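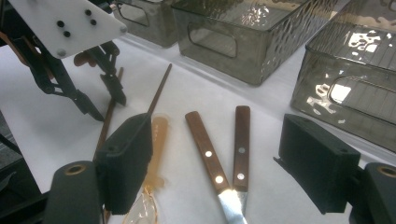 写真:筆者撮影/Helunley 導入ガイド 第2章

第2章 買う前に決めておくこと(予算と机まわりの準備)

箱を開ける章はもう少し先です。私は最初の導入で、見積もりが届いた日にそのまま発注してしまって、あとから机と容器と消耗品のお金が足りなくなりました。なので、この章はちょっと長めに書きます(読み飛ばさないでくださいね!)。

対象は、卓上でナイフや箸のような細長い道具をつかんで仕分ける、小型グリッパーの作業台です。据え付けの配線は第4章、ソフトの設定は第5章を見てください。

2-1 何をつかませるかを書き出す

1. 扱う品物を紙に書きます。「食器類」とまとめずに、木の柄のナイフ、細い棒、透けるプラスチックの道具、というところまで分けてください。

2. それぞれの実物を一つずつ、仕分け台に置いてみます。私は大小のナイフを、刃のほうが寄る浅いV字に並べてみました。二本の刃が重なるあたりは、指をどこに入れるか本当に悩みます。

3. つかみにくそうなものに印をつけます。私のリストでは、透明な部分のある道具と、光る刃と、細い棒に印がつきました。

4. 印のついた品物を、見積もり依頼のメールに全部書きます。写真も付けます。Stolldale の窓口とのやりとりでは、これをやった回だけ返事が一往復で済みました。

注意:刃物を試すときは、最初から本番用の刃を使わないこと。刃を落とした練習用を別に用意して、その代金も予算に入れてください。

2-2 指先を選ぶ

先のとがった細い指は、平らな机の上の薄いものを狙うのに向いています。四角くて広いパッドは、柄のように厚みのあるものを挟むと安心感があります。私は両方ほしくなって、結局両方そろえました。どちらか片方で始めるなら、2-1の紙で数の多い品物に合わせるのがいいと思います。

1. 指先が単品で買えるかを確認します。セットでしか買えないと、片方が傷んだだけで丸ごと買い直しになります。

2. 取り付けプレートの穴の位置を、販売元に図面でもらいます。写真で「四つ穴だから合うはず」と決めるのは危険です。私はこれで Crenshaw のプレートを一枚、引き出しの肥やしにしました。

3. 関節まわりの部品の交換時期と、届くまでの日数を聞きます。予備は本体と同じ注文に入れておくと送料が一回で済みます。

メモ:手で持って動かすタイプのグリッパーも使う人は、パッドの形をロボット側とそろえるかどうかを、この段階で決めてください。あとからそろえようとすると、けっこう面倒です。

2-3 机と容器を準備する

ここが予算から抜けがちなところです。本体の見積書には、机も容器もまず載っていません。

1. 机の天面を決めます。私は白にしています。暗い色の棒や木の柄が見つけやすくて気に入っているんですが、透明な道具は輪郭がかなり弱くなります。透明なものが多い現場なら、色つきのシートも一枚買って比べてください。

2. 容器を置きます。うちは持ち手穴のついた、煙がかったグレーの半透明の箱を机の奥側に並べました。壁がでこぼこした質感なので、照明の当たり方によっては白く光ります。

3. 照明を点けて、ロボットの側から箱と刃物の光り方を見ます。まぶしければ、照明の向きを変えるか、つやのない容器に替えます。

4. 腕を動かす前に、箱の縁の高さと指先の通り道を測って、余裕があるかどうかを見ます。

注意:手前に寄せた箱は、手で物を置くときには便利でも、腕の通り道をふさぐことがあります。位置が決まったら机に印をつけておきましょう。月曜の朝に全部ずれていると、かなり落ち込みます。

2-4 予算表を作る

私の表は四つの行に分かれています。本体、指先と予備、机まわり、それから試験用の品物です。細かい型番は別紙にして、表のほうは一目で見られるようにしています。

1. 机まわりの行には、シート、容器、照明を入れます。容器は一個300円のものを選びました。安い!と思って余分に買ったら、置き場所に困りました。

2. 試験用の品物は、一組2,000円で計上しました。ナイフ、棒、プラスチックの道具をひとまとめにした金額です。

3. つかむ試験の回数を決めます。私は品物ごとに50回としました。この回数から、試験にかかる人の時間も見積もって表に足してください。

4. Grarkby のような保守契約をつける場合は、初年度分だけでなく翌年度の行も作ります。1月に更新の案内が来て慌てたのは私です。

メモ:見積もりの有効期限は、表の右端に書いておくと便利です。社内の承認を待っているうちに切れて、最初から取り直しになったことがあります。

2-5 発注前の確認

次の項目が全部埋まったら発注して大丈夫です。空欄がある場合は、2-1の紙に戻ってください。

・つかむ品物のリストと写真を販売元に送った
・指先の種類と、予備の数が決まった
・取り付け穴の図面をもらった
・机の色と、容器の位置が決まった
・練習用の刃物を予算に入れた
・設置の日に机を空けておける

納期の返事が来たら、第3章「受け取りと開梱」に進みます。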